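Chapter 8

Reading the River Margin: Wetland Birds and Their Habitats

A river does not end at the line where its water meets the bank. Beyond that line lies a belt of ground that belongs partly to the river and partly to the land, and its width changes with the season. In spring the belt may be flooded and full of fish fry. By late summer the same ground may be cracked mud, crossed by the tracks of sandpipers and otters. Ecologists call this belt the river margin, and it supports more kinds of breeding birds than either the open channel or the dry fields behind it.

The previous chapter dealt with the open water and with the animals that spend most of their lives in it. This chapter moves to the margin. It asks how birds divide a narrow strip of habitat among themselves, how they respond when the water rises or falls, and how an observer can study them without driving them away.

8.1 A Habitat in Bands

Seen from a low hill, the margin of a slow river appears as a set of bands. Nearest the channel stand plants that tolerate deep flooding, such as bulrush and common reed. Behind them grow sedges, which prefer shallow water and can survive a dry month. Farther back come willows and alders, and behind these the first trees that cannot stand in water at all.

Each band offers a different kind of food and shelter. Bitterns hunt among the reeds, where their streaked plumage matches the upright stems. Rails feed along the edges of the sedge beds, slipping between clumps on narrow bodies and long toes. Warblers nest in the willows and take insects from the leaves, while herons may roost in the tallest trees and fish in the channel, crossing every band twice a day.

The bands are seldom neat. A fallen willow can trap silt and carry sedges out into the channel. A beaver dam can turn a dry bank into marsh within a single season. Students who visit the field should expect to find the bands broken, doubled or out of order, and should record what is present before deciding which band they are standing in.

8.2 The Telthorpe Reach

Much of the evidence in this chapter comes from the Telthorpe reach, a stretch of lowland river that has been surveyed by a small field station on its eastern bank. The first surveys were planned by Poul Thygesen, who divided the reach into plots of equal length, each one 100 meters along the bank. The plots have kept their original boundaries, even where the river has moved away from them. 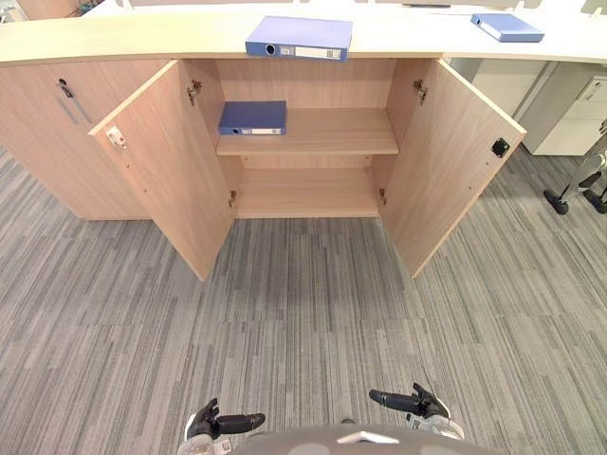
Fixed plots of this kind have one great advantage: a change in the record is a change in the place. When Þórey Ásgeirsdóttir reviewed the early Telthorpe notes, she found that reed-nesting birds had declined in the upstream plots but had held steady downstream. A single total for the whole reach would have hidden this difference. Further work linked the decline to a drop in the spring water level, which left nests within reach of foxes.

Fixed plots also have a cost. A plot that once lay in deep reed may now be pasture, and the hours spent surveying it will produce few birds. The station has continued to visit such plots. Their silence is part of the record, and a survey that follows the birds wherever they go cannot show what they have left behind.

8.3 High Water and Low Water

Birds of the margin live with a level that will not stay still. Some build nests that can rise with it. Grebes, for example, heap wet plants into a loose raft and anchor it to standing stems. Others build late, after the main flood has passed. Still others simply nest again if the first clutch is lost, and a late brood in July is often a sign of high water in May.

Low water brings its own pattern. As pools shrink, fish become crowded and easy to catch, and herons and egrets gather from a wide area. Leif Stougaard has described these gatherings as short and uneven — a pool may draw a large flock at dawn and stand deserted by the following evening. For young birds newly out of the nest, such pools can supply much of the food needed before the autumn journey.

8.4 Watching Without Disturbing

The methods in this chapter depend on patience more than on equipment. Observers should reach their position before first light, remain seated, and leave by the route they used to arrive. Nests should not be approached during rain or strong wind, when a parent forced to leave may return to chilled eggs. Calls should be noted along with sightings, for many rails are heard far more often than they are seen.

Section 8.5 sets out the standard bank count, and Section 8.6 applies it to 2 plots from the Telthorpe reach, one upstream and one downstream. Readers who have not used a field notebook before are advised to review the recording rules in Chapter 2 before going on.

© Storkwood Press. All rights reserved. | Contact | Permissions | Back to top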